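The sorting cell at Vustden has been running since July. It handles 30 trays per shift and has logged 3698 picks so far. Before that, Behrouz Nazari and I did all of it by hand at two benches.

The job titles are the same but the hours go elsewhere. Behrouz spends most of the morning on grip settings and the error log. I write the pick order and reset the cell when it faults. A fault used to mean a dropped part. Now it means a code, a restart and a line in the sheet.

Wrist pain is down for both of us. Standing time is up, which I did not expect.
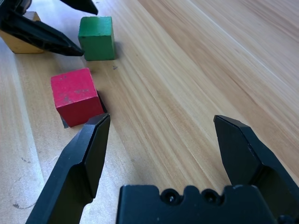
Two arms share one work area, so the order of moves matters more than speed. I keep a minimum gap between them in the script and have stopped trying to shave it. Kunard wants the second shift covered by one person. Behrouz is against it, and so am I until the restart takes under 20 seconds.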